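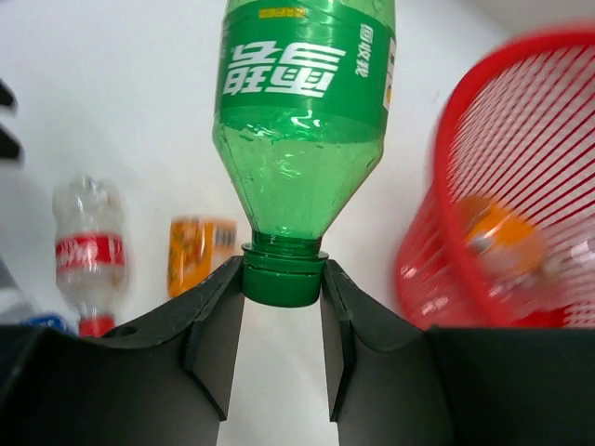
Gallery: Bottles and Baskets

Welcome to the June page of our small gallery about empty drink bottles. My name is Peninah Muli and I keep these pages for the Plullorar sorting group. Our members bring plastic bottles from home, and we show how they look before they leave for the recycling point. The last update was on Monday, June 13, 2022.

The green bottle has a dark green screw cap with a ribbed edge. I like this green very much, because the light goes through it and makes white reflections on the shoulder. The plastic is thin and it has some wrinkles already. On the label there are big white Chinese characters. Afonso Falcão promised to read them for me, but he is on vacation until August, so I cannot give you the translation yet.

The clear bottle behind it has dents in the body and a red label with white script letters. Many members ask if the label must come off. In our group we prefer it off, but we accept the bottle with it.

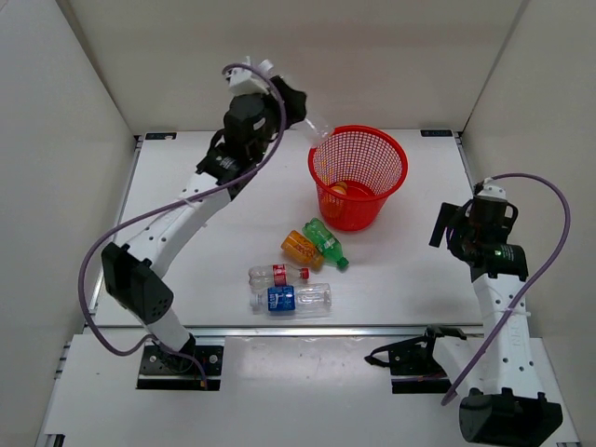

For the cap we have a different rule. Please leave it on the bottle and close it well. Small caps get lost very easily, and last year Lovely Marquez found six of them under her car seat.

The red mesh basket is wider at the top than at the bottom, and it has a solid red band around the rim. I think mesh is a good choice for bottles. You can see how full it is from the other side of the table, and it is light to carry.

Our collection has now over 333 bottles in the list. Sherif Lamrani keeps the list and he also writes down the color of each one. Clear is the most common, then green. If you have a bottle in another color, he would be happy to hear from you.

The next gallery page will be about jars and lids. Leonardo Sartori is preparing it.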